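2021-01-28, workshop notes, A. Palacios

Continued from the page before. Slamet has the key of the paint cabinet until the end of the week, so no varnish from my side today.

**Letter blocks, second batch (Hivside order)**

Gumaro brought up the offcuts yesterday evening and I cut the rest this morning before the compressor went on. The stop block on the miter saw had moved again by a very small amount. I found it only when I put four blocks in a row and felt a step with my fingernail. I turned the bad ones into test pieces and marked them with a pencil cross so that they don't go in the box by mistake. The stop has now a second clamp. Please leave both clamps on, also if you only want to make one quick cut.

The full order is 612 blocks. Hivside wants them in cloth bags, and Damora will sew the bags, but the size of the bag is not decided because they wait for our final block and we wait for their bag. I wrote to Cristóvão about this in December and again on Tuesday's list, he says he will telephone them. My proposal is that we decide the block and they follow.

Sanding. I tried three ways for the edges:

- By hand with 100 paper, then finer. Nice feeling, too slow.
- On the belt, with the small jig from Mwangi. Quick, but the corners come out different when I am tired.
- In the tumbler with the old felt pieces. The faces get a little dull but all corners are equal.

I prefer the tumbler and then a short hand sanding on the letter side only. Mwangi does not agree and thinks the dull face will show under the oil. We will make some of each and look at them in daylight by the door, and not under the tube lamps, where everything looks good. 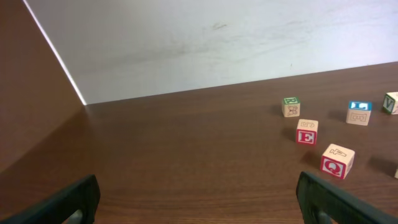 Oil test is the next thing I want to finish, and I would like to do the judging in the brown cabinet corner. I thought first of the assembly bench, but that one is so pale that every block looks darker than it is. The brown top has a soft shine and fine grain lines, and I think most children's rooms have some furniture of this kind, so it is a fair place to look at wooden alphabet blocks. The white wall behind it has gray smudges and scuff marks, and I want to wash it before we make the pictures for the Hivside leaflet. Warm water and a little soap first. If the marks stay, Gumaro has half a can of wall paint from the corridor, but I am not sure it is the same white. Try it low down near the floor before you put it at eye level!

Oils in the test:

1. The linseed we always use. Smells for many days.
2. The Erholm oil. Thin, goes in quickly, asks for two coats.
3. Beeswax mixed in linseed, made by Mwangi on the hot plate. He did not write down the proportion, so please, Mwangi, write it here: ________

I put one coat of each on the test pieces at ten o'clock and wiped them after fifteen minutes. The rags are hanging outside on the wire, opened flat. Do not put them in the bin together, also not when they feel dry. We had this conversation already last year and I don't want to have it again with smoke.

At two o'clock the Erholm pieces did not feel sticky anymore. Linseed still sticky, as expected. The wax mixture was somewhere between, and it keeps a fingerprint if you press strongly. Second coat tomorrow for Erholm only.

**Letters**

The brass stamps from Ní Mhurchú arrived well packed, but the set has no Ñ. Gumaro noticed it before me, naturally. I asked what it costs to get one made. If the price is silly we can cut the small wave by hand on an N, he has the patience for this and I do not.

Depth of the stamp: I used the arbor press with the long handle and a piece of leather under the block. Without the leather the back face gets small dents from the plate. With the leather the letter is a bit less deep but still easy to feel with a finger with eyes closed. I closed my eyes and could read K and R, but I confused O and Q two times. Perhaps the tail of the Q has to be longer. Slamet read all of them correctly and was very proud.

Direction of the grain: the letter should stand with the grain going across, left to right. On some pieces I forgot and the grain goes up and down. It is not a mistake that a customer will see, but in a row it looks restless. I will draw an arrow on the end of each strip before cutting.

**Paper and other supplies**

We have almost finished the fine sandpaper. The supplier sells it only in packs of 100 sheets, and one pack will last us through this order and part of the next. The 2000 grit that is in the drawer is for the chisels, not for the blocks. Somebody used it on a block and now it is full of oil. Please don't.

Leather: one good piece remains. Glue: enough.

**Open points**

- Cristóvão: call Damora, bag size.
- Mwangi: proportion of wax, see the line above.
- Gumaro: Ñ, and look for the can of wall paint.
- Me: wash the wall, second coat Erholm, arrow on the strips.
- Slamet: key of the paint cabinet back on the hook.

The tumbler is running with the first load and I set the timer for forty minutes. If it makes a knocking sound, one felt has gone behind the paddle, stop it and pull the felt out from the left side.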